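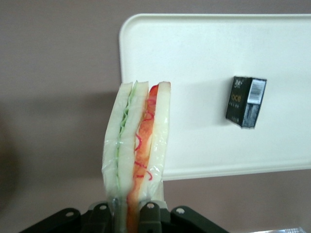

I've been putting off writing about the gripper swap, mostly because I wanted to like the Skeltora and I don't, much. It's lovely to look at and it came with a proper printed manual (remember those?), but it pinches. Give it a tin and it's happy all afternoon. Give it anything with bread in and you'd better have a cloth handy.

So the Kalero fingers went back on at the start of January and I've been working through the whole snack shelf again with those. They're plain black angular things, bolted on in ten minutes, and they spread the squeeze out much better. I set the closing force to 32 on the controller's own scale, down from the 85 it ships with, and went at the sandwiches first. Lesia reckons I should go down to 18. I tried it, and at 18 I didn't trust it to lift so much as a teabag, but she's been right before so I may have another go.

The wrist camera is the bit I'm really pleased with! I had an overhead one for months and the arm kept blocking its own view just when I needed to see something. With the little one down at the wrist you get the fingers in view the whole way in, and I can tell much sooner if I'm coming in crooked.

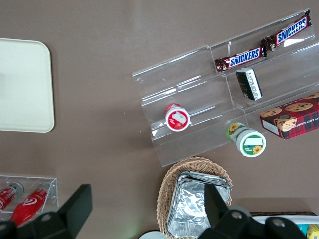

Clear plastic is still a pain, mind you. The depth guesses go all over the place near acrylic — edges show up, flat faces don't — and anything shiny like foil gives you bright patches that wander as the arm moves. Marichka suggested turning the lamp to the wall, and I've got a diffuser coming to try as well. Chocolate bars are easy by comparison, as long as you come at them across the short side.

Next job is the controller. The Rastogi one has a lag on closing that I can't tune out, and Radymyr has offered to lend me his for 14 days so I can run the same picks on both. I'll put the settings up when I've got them written down somewhere better than the back of an envelope.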